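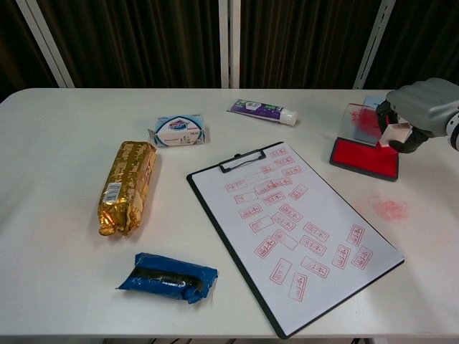

Clipboard with red stamp marks, ink pad and packaged goods on a white table.

November
By Kalliopi Giannakopoulos
Print | E-mail

Speaker notes: Keeping paper records in a small vape shop
Monday session, after lunch, second room

Start with thank you to Florin Neagu for the invitation. Say that English is my third language and that they may stop me if a word is not clear.

Who I am. I run the Tilteo shop with my cousin, and before it I worked in purchasing for a food importer. So I came to vaping from the side of invoices and deliveries. I have smoked for 13 years and I do not smoke now. I will not tell this story today, other speakers have done it better than I can.

My subject is small. When an inspector, a lawmaker or an angry parent comes to the shop, what can you put on the counter? Most of us have opinions, and some of us have a poster. I want to talk about the folder.

Age checks

In our shop every person who looks young is asked for identification, and in the second year we decided to ask every person, without looking. The regular customers complained for some weeks. Benito Carrasco, who is retired, brought his passport each time and put it down very slowly. After this period it became normal.

We write down refusals. Time, which employee, reason, no name of the customer. The reasons are: no document, document expired, under age, buying for another person. We have 2178 lines in this list from the beginning until last month. PAUSE HERE. When I showed the list to our town council, the conversation changed, and I had 20 minutes instead of five.

Correction for myself: do not say "20 minutes" if the chair of the council is in the room, she remembers it as shorter.

Please do not copy the document or photograph it. Ask your own lawyer what you may keep. My notes are from one shop in one place, and your rules can be different.

Deliveries

Each box that arrives gets a line in the delivery book: supplier, batch number, nicotine strength on the label, date on the label, number of bottles. If the bottle and the box say different things, the box goes to the back shelf and we call.

Tell the Kourkoulas story, but short. Kourkoulas is our wholesaler and I still buy from them. One delivery of 600 bottles of the Elik mint liquid had the strength printed correctly on the carton and wrong on part of the bottles. Glykeria found it because she was writing the line by hand. With the scanner we had before, she would scan the carton and continue. The wholesaler took everything back and sent a letter, and the letter is in the folder also.

Somebody will ask if I am against software. I am not. We type everything into a table on Friday. But the first record is by hand, by the person who is holding the box.

Complaints and leaks

This page is the one people do not want to keep. If a customer says the tank leaks, or the battery becomes hot, or the taste is burned, we write it. Device, when it was bought, what we did. For batteries we also write where the old one went for disposal.

Iñaki Paredes (Drusonora, he is speaking tomorrow morning) does it differently. He keeps complaints by device and I keep them by date. His way is better for finding a bad model. Mine is quicker to fill in. Ask him to raise his hand if he is present.

What it costs

Time is around two hours in a week for our shop, shared by three people. Binders, pens, one cabinet that closes with a key. I was asked in the spring if a shop with 2000 different articles can do it. I don't know. We have fewer.

How to begin

Begin with refusals only. One sheet beside the register, four columns. Leave deliveries for the next month. If you begin with all pages at once, your employees will fill them on the last day of the month from memory, and an inspector can see this from the handwriting and the pen.

Check the sheet yourself on a different day each week. Sign it.

Do not throw away the ugly pages. We have one with coffee on it.

Questions

Likely: do we keep records on flavors? Yes, what was sold, by strength and flavor, from the register. Not who bought it.
Likely: how long do we keep the folder? We keep everything so far. Lawyer again.
Less likely: insurance. Send this one to Florin, he has changed company twice.

Blank refusal sheets are by the door. Take the ones with four columns, the older ones have five and the last column was a mistake.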